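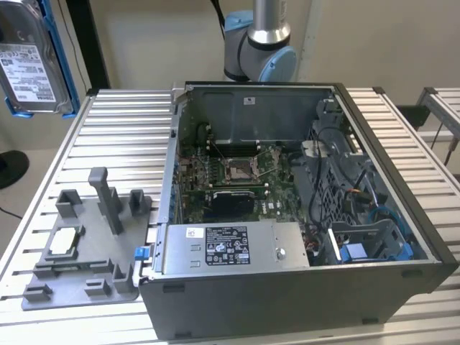 Trucos de taller > Enseñar al brazo > Desmontaje

Última actualización: junio

Por Mojtaba Salehi, un domingo

Guiar un brazo con la mano parece cosa de cinco minutos, y lo es, hasta que toca repetirlo. En el banco de Dastergate llevamos 640 demostraciones con torres de PC, 232 de ellas inservibles por culpa de mi codo. Primer consejo: tumba la torre, quita la tapa lateral y deja el interior mirando hacia arriba. Con la palanca del zócalo levantada y el disco en su soporte azul, fuera de la caja, el alumno de metal ya tiene bastante en que pensar. Los cables negros que cruzan la jaula de discos, mejor apartarlos antes de grabar; el brazo los imita todos, incluidos los enganchones.

Segundo: ve despacio, pero no te pares a dudar. El robot también aprende las dudas – y las ejecuta con una convicción envidiable.

Con mando a distancia, baja la escala de movimiento a la mitad para el último tramo. Jintana Thaweesak lo hace a escala completa y le sale bien. No la imites.

Las piezas impresas se atornillan al banco. La cinta de doble cara aguanta hasta la toma buena, nunca durante.

Guarda también las tomas malas, en otra carpeta y con otro nombre. La mía se llama «codo».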